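Home | Notebook | Gear | Schedule | Contact

Sunday, shop notes

Back from the Jindthorpe gym with the shot tracker, and I'm beat! Logged 30 free throws per player before the scrimmage, then left it running for both halves. The Nevine sensor on the west rim missed 19 makes (mostly swishes, ugh), so the threshold goes down again. The Lokon one on the east rim was fine all day.

- Clip battery dead by halftime, bring 2 next time
- Season total now 2,610 shots
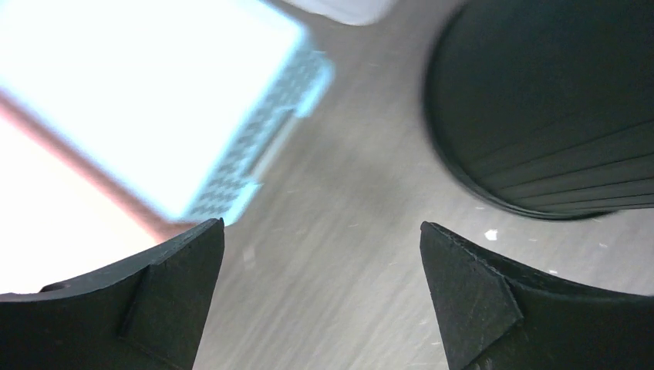
To do before the Menzies game

Re-tape the west bracket, charge everything.

Recent entries
- Scoreboard cable swap
- Rim sensor, first try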